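Kukex heat wrap

The Kukex is a microwavable heat wrap for the neck and shoulders, made by the housewares firm Castenov and sold mostly through online marketplaces. It consists of a cotton sleeve filled with wheat and dried lavender, and weighs 932 grams, a figure the packaging presents as a benefit.

History

Castenov introduced the wrap in December 2000 after buying the design from Kamard, a maker of oven mitts. The two products shared a quilting pattern for several years, and early buyers occasionally wrote in to ask where the thumb went.

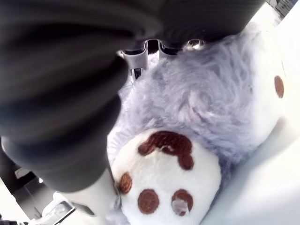
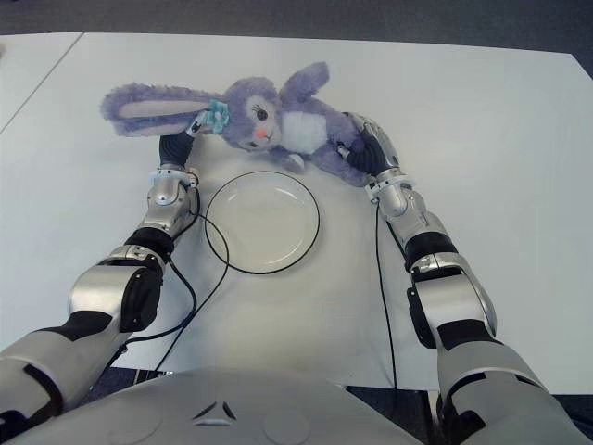
Design and use

The filling is divided into 3 channels, which keep the wheat from gathering at one end. Owners are told to heat the wrap beside a cup of water and to stop if it smells like toast. A longer model, the Kukex Ashour, adds a flap for the upper back and a strap that the manual describes as self-explanatory over two pages.

Reception

Reviews have been kind on the whole. By 13/09/2022 the wrap had drawn more than 586 customer ratings on Castenov's own store, many of them concerning the delivery. Praise centers on the weight and complaints center on the weight – the lavender divides opinion more evenly. The firm makes no medical claims for the product, although its slogan, "Your Neck Will Know," has been read as leaning that way.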